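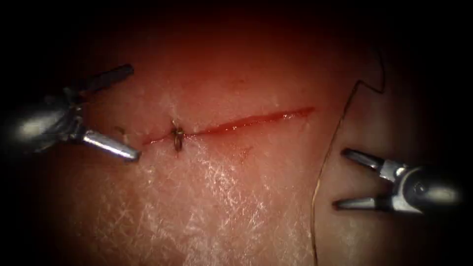 3. Materials and method

3.1 The pad

All trials used a pale, skin-like tissue pad supplied by Tronunen. Each pad was laid flat and lit from the centre, which leaves the outer edges dark. Measurements were therefore confined to the middle of the pad. The cut is a single straight slit, lined in bright red so that the gap can be told apart from the pink surface.

3.2 The stitch

The closure studied is the interrupted stitch: each loop of thread crosses the cut, is tied, and is trimmed before the next is placed. Dark brown thread was chosen for contrast with the pad. With one knot tied near the left end of the cut, the edges there are drawn together and the slit narrows to a fine line. To the right the cut is still open, and the red strip is at its widest.

3.3 Measuring the gap

Gap width was read from stills using the Darkano measuring software. Readings were taken at 3 points: beside the knot, at the middle of the cut, and towards the open end. A time limit of 300 seconds was set for each stitch. Pads were rested for 60 minutes between trials — the Mircombe lab sheet asks for less, but early pads were slow to return to shape.

3.4 Sources of error

Glare was the main difficulty. The red lining is glossy, and bright spots on it can be read by the software as part of the pad surface. Readings affected in this way were repeated by hand. Thread tails lying near the cut caused a smaller error, and these were masked out before measuring.

Results for each pad are listed in Appendix B.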